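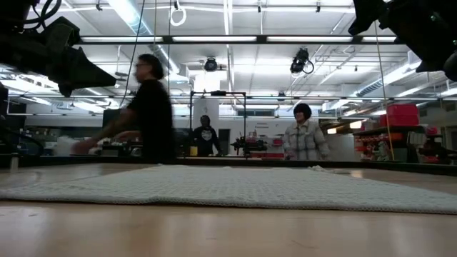
Baluyot textured cloth, off-white
Item no. 2468

A plain cloth for drying up, wiping down or laying flat on a worktop. The looped surface is soft to the touch and the cloth folds small enough for a kitchen drawer.

Weight: 300 g
Wash: warm, with similar colours. Do not bleach.
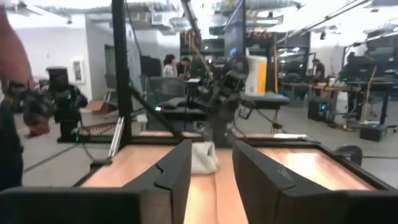
Wash before first use. Some shrinkage is normal and the edges may ripple a little; pull them straight while damp. Sold singly or in packs of 11. Next delivery from Jutcombe is due in December.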